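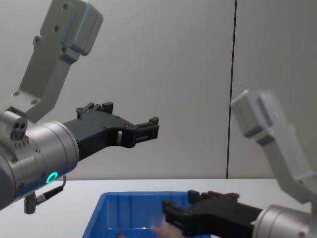
How to Plan a Floor Layout for Rented Tables and Chairs

Measure the room before you request a quote. Record the length, the width, the width of every door, and the position of each wall outlet. Draw the room on grid paper, one square per foot.

1. Mark the fixed areas
Shade the bar, the buffet, the stage and all exits. Keep rented pieces out of the shaded squares.

2. Place the tables
Use the outside size of the table, then add chair space on each side. Round tables from the Traltholm line are listed by diameter, in inches. Convert to feet before drawing.

3. Set the aisles
Run one main aisle from the entrance to the buffet. Side aisles can be narrower. Check local fire rules for the minimum.

4. Count the chairs
Take the confirmed guest number and add spares. For 127 guests, Tatcombe ships chairs in stacks of 20, so order seven stacks.

5. Send the drawing
Attach it to the order form and write the delivery door on it. Changes after the truck is loaded are billed as a second trip.

Layout sheet by Etenesh Ambaye. Last revised 2025-06-07.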